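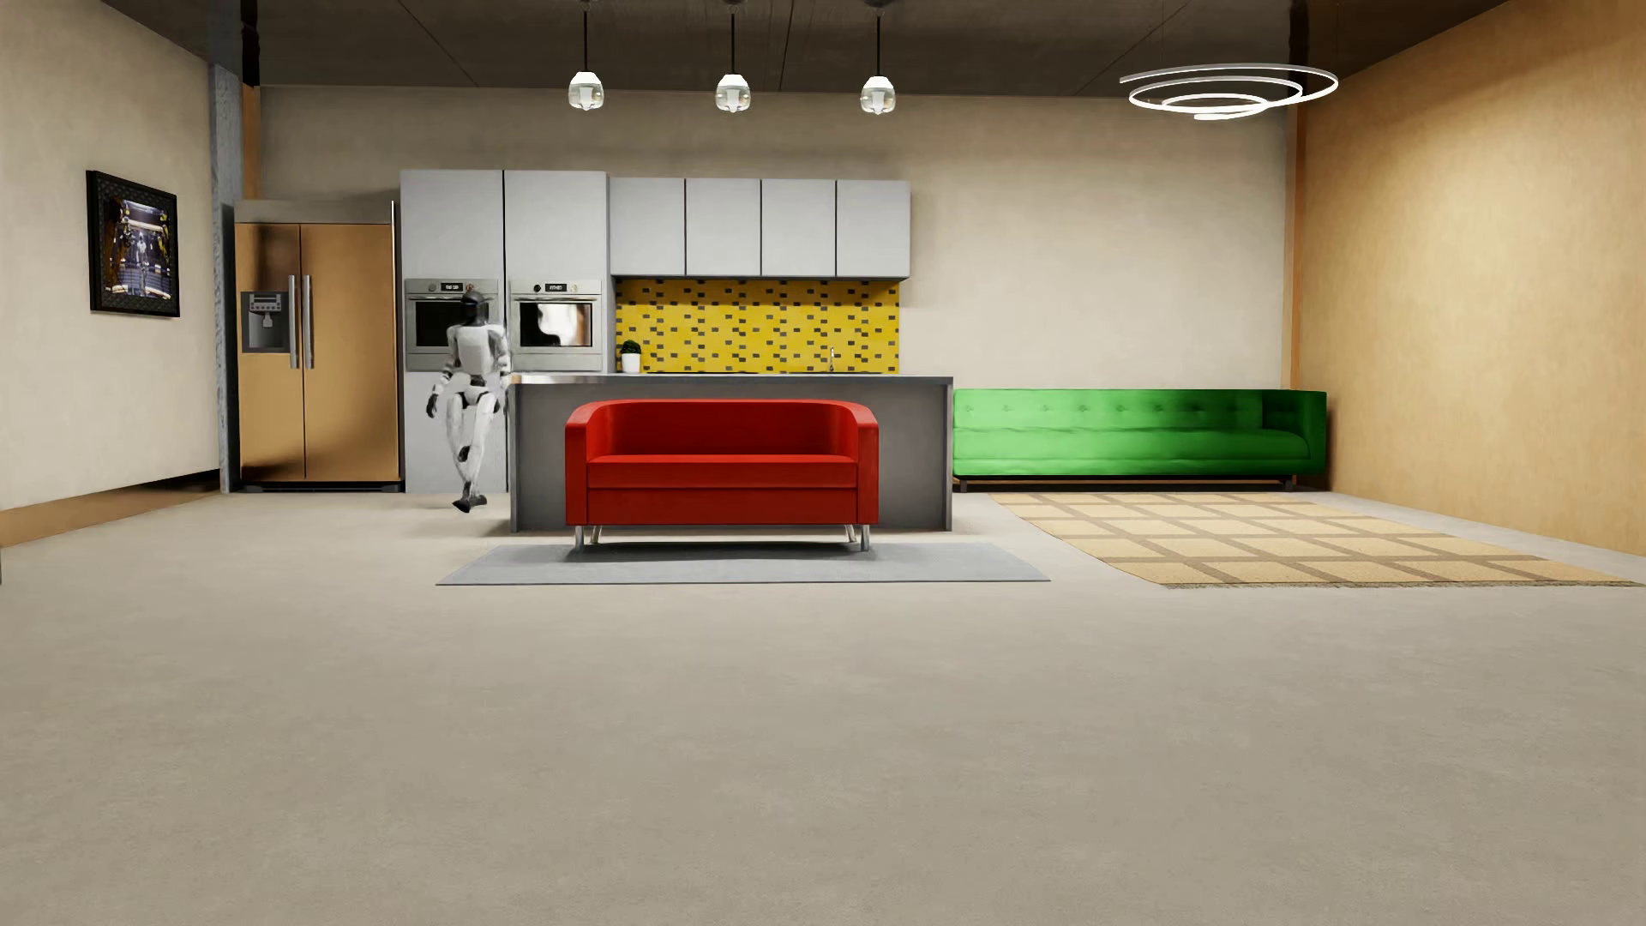 Subject: Re: [codamance] Kitchen noise in an open-plan room -- where to start?

Zihan Meng wrote in November:

> Hi all, first post from me after a long time reading.
>
> We moved to Medina in the spring, into a place where the kitchen, the dining end and the living room are all one space, 600 square feet with no wall between any of it. It's bright, it's easy to cook and talk at the same time, and I would not want to go back to our old galley kitchen. But the noise! The dishwasher and the TV fight each other every evening. If someone is unloading plates, I can't follow a phone call from the couch. When we have people over, everybody gets louder and louder and by the end of the night my throat hurts.
>
> The floor is hard everywhere, the ceiling is plain drywall, and we have one long wall with nothing on it. My husband wants to buy a stack of foam squares. I want to know if there is something less ugly that works just as well, or better. We have a budget of 2000 dollars for the whole thing, and I'd be happy not to spend it all.
>
> Also, does the order matter? Should I begin at the kitchen end, where the noise is made, or at the couch, where I'm bothered by it?
>
> Thank you, and thanks for the thread about stairwells last year, I read all of it.
>
> Zihan

Zihan, welcome, and what a good first post! You've landed right on my favorite subject, so get a cup of something.

I've been through this in two homes now (three if you count my sister's, where I was given a free hand and a very small ladder), and I can tell you that an open room like yours can get so much nicer to be in. You won't make it silent and you wouldn't like it if you did. What you're after is a room where a dropped spoon is a dropped spoon and then it's over, instead of ringing off every surface on its way to you.

Before you buy a thing, do the clap walk. Pick a time when the house is quiet, turn off the fan over the stove, and walk slowly from one end of the room to the other, clapping once every few steps. Listen to the tail of each clap. In some spots it'll be a dull thud and in others you'll get a zing, almost like a plucked wire. The zing is sound bouncing straight back and forth between two hard, flat, parallel surfaces. Put a bit of painter's tape on the floor wherever you hear it. I did this in our current place and found that the worst spot was one I'd never have guessed, halfway between the table and the hall, and it was nowhere near the kitchen at all.

Then do it again with someone else clapping while you sit where you normally sit. It's a different test and it tells you more about your phone calls.

Now, foam squares. I don't want to start a fight with your husband! Thin foam does take some of the hiss and sizzle off the top, and for people recording speech in a closet it's handy. The trouble is that plates, voices and a dishwasher have plenty going on lower down, and an inch of foam lets most of that go by. What you end up with is a room that sounds a bit dull and is still loud. I had a whole box of those squares once. They're now lining the drawer where I keep my drill bits.

Thickness is what gets you there. Thick, soft and a little away from the wall. If I had your long bare wall, I'd be dancing, honestly, as it's the best thing you could have told us. Some ways to use it, in the order I'd try them:

- A heavy curtain on a ceiling track, hung with lots of extra width so it falls in deep folds. Leave a gap of a hand's width behind it. People forget you can hang a curtain where there's no window. It looks lovely, it's easy to take down, and you can wash it.
- A full bookcase, with the books pushed in to different depths. It won't soak up as much as the curtain but it breaks up the bounce, and it's likely you own the books already.
- Fabric-covered panels. I built mine from a kit by Grikach and I was happy with it. You can also build them from scratch with a simple wood frame, dense mineral wool and any cloth you can breathe through. Wear gloves and a mask when you cut the wool. Wear long sleeves too.

On that breathing thing: hold the cloth to your mouth and blow. If the air goes through easily, sound will too. If it doesn't, you're putting a drum skin over your nice thick filling and a lot of the work is wasted. I carried a scrap of a gorgeous blue canvas home once, blew on it, and took it straight back to the store.

For the floor, get a rug, and get a bigger one than you think you need. A rug that only goes under the coffee table does very little. You want it to run out well past the seats on both sides, with a proper felt pad under it. The pad is half the effect, and it's the cheap half. If you're hoping to save money somewhere, spend it on the pad and buy the rug used. Flat-woven rugs are fine over a good pad, so you don't need deep shag unless you enjoy vacuuming.
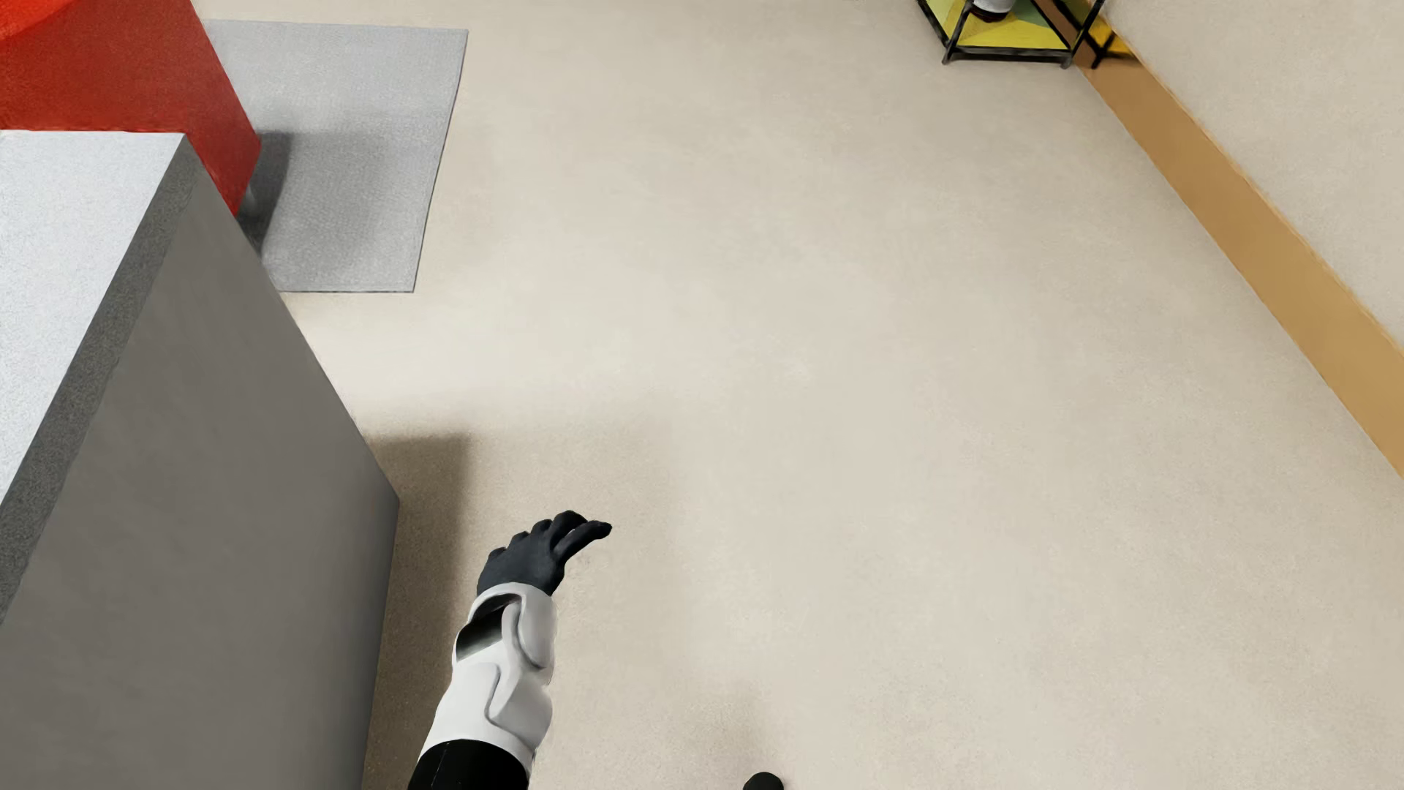

Couches matter as well, more than I used to believe. A big upholstered one is a real absorber. Leather and vinyl do less. Our old one was a Pirov, a huge soft thing covered in wool, and the week we gave it away the room turned so lively that I thought I'd left a window open onto the street. If you can bear to move yours, try pulling it away from the wall a little for a few evenings. Same couch, same price, and the back of it gets to do some work too.

The ceiling is the part most people skip and I really hope you won't. In a room your size, with a hard floor, the floor and the ceiling are the biggest pair of facing surfaces you've got. Two or three panels hung flat over the dining table will do more for your dinner parties than anything you can put on the walls. What's going on at those dinners is simple: the room gives everyone's voice back to them late and blurry, so they speak up, so the person beside them speaks up, and away it goes until you're all hoarse. Catch the sound right over the table, before it gets to travel, and people just don't climb like that. It was the first thing my guests noticed, and they didn't know what they'd noticed. One of them asked if we'd changed the lights.

Make sure you screw into the joists. Please don't trust glue overhead, whatever the package says.

So, about the order, which is a great question. I'd go table ceiling first, then rug, then the long wall, and leave the kitchen end for last. I know that sounds backward when the kitchen is making the racket. But kitchens have to be wiped down, and there's grease and steam, so your choices there are few. The useful things at that end are mostly about making less noise in the first place:

- Soft bumpers on every door and drawer. A whole sheet of them costs next to nothing, and you'll be amazed.
- A cork or rubber mat under anything with a motor, like the mixer or the coffee grinder.
- A folded dish towel on the counter when you unload plates. My mother did this and I thought it was fussy. She was right.
- Check that the dishwasher is level and not touching the cabinet on either side. Mine was leaning on its neighbor and the whole run of cabinets was humming along like a cello. Seven minutes with a wrench and it was a different machine.

And run it after you go to bed, if it has a delay button and the bedroom isn't on the other side of the wall!

On money: you can do a lot with what you've got. I'd keep back a third of it and live with the first round for a month before deciding on more. The changes come fast at the start and then slow way down, and it's easy to keep buying when you've already reached the point where it's nice. If it helps, my sister's place took 30 square feet of panel over the table, a used rug with a new pad, and one curtain. She'd planned on a lot more and then stopped wanting it.

One warning, for balance. None of this will keep sound from going through to the bedrooms or to the neighbors. Soft stuff inside a room changes how that room sounds. Stopping noise from getting out is a matter of weight and sealed gaps, and it's a whole other thread (there's a long one in the archive under "door sweeps", with some very good drawings partway down and a very long argument about hinges that you can skip).

A few things I'd love to know, if you have time to write back:

What's your ceiling height? If it's low, hang the panels tight up against the drywall, and if you have some room, drop them a few inches and cover more of the sound with the same material.

Is the long wall across from windows or across from the kitchen? If it's across from windows, I'd put the curtain there and not even think about the bookcase. Glass and bare drywall facing each other is the zing in its purest form.

And does the stove fan vent outside, or does it just blow the air around? Some of the recirculating ones are so loud on high that replacing the filter and running it on low gets you more peace than a panel would.

Do the clap walk and tell us where the tape ended up -- a rough sketch of the room would be great, on the back of an envelope is fine. I know at least a few people here will want to move your furniture around for you on paper, and I'm one of them.

Oh, and the fabric! Get samples before you order. Look at them at night with your own lamps on, up high where they'll hang. I picked a warm gray for over our table that went completely green after sunset, and I had to re-cover every one of them on the kitchen floor with a staple gun that jammed on each corner. The second color is a sort of oatmeal and I still like it.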